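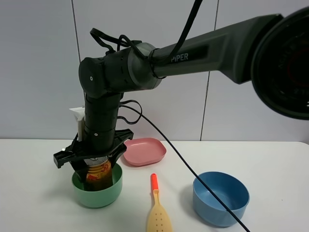
Do you need a different bowl for every job in the kitchen?
Two or three plain ones will do most of it, and the rest take up cupboard space.

I've been writing these tips from Stirnbridge long enough to distrust any advice that starts with a shopping list. The latest is that coloured bowls keep you organised: green for this, blue for that, pink for the other. Maybe. In my kitchen the colour code lasted until the first busy supper, when whatever was clean got used.

What colour is good for is finding things. A mint-green bowl or a blue one shows up on a white tabletop, and so does a spatula with an orange-red handle. I'll grant the colour people that much.

Some habits I've tested and kept:

Stand a jar in a bowl while you work. Drips down the side end up in the bowl and you wipe one thing. I was told this also keeps the lid from sticking. I saw no difference.

Shallow square dishes are fine for chopped garlic or a spoon that needs parking. They are hopeless for mixing, whatever the box claims.

Plastic slotted spatulas drain well enough, but check the holes after washing. Starch dries in the small ones and a quick rinse won't shift it. Soak for 5 minutes in warm water, then use an old toothbrush. Keep plastic off the rim of a hot pan.

Deep bowls should be stored empty. Fill one with odds and ends and you'll be tipping them out on the counter every time you want to make a salad.

White tabletops stain. Baking soda paste took out most of my turmeric marks and left a faint yellow one, so I don't believe anyone who promises a spotless finish. Try a hidden corner first.

As for the Gernar nesting set a few readers asked me about last October, I bought it. The smallest bowl is too small for an egg and a fork. The other two are good and I use them daily.

Updated July 6, 2024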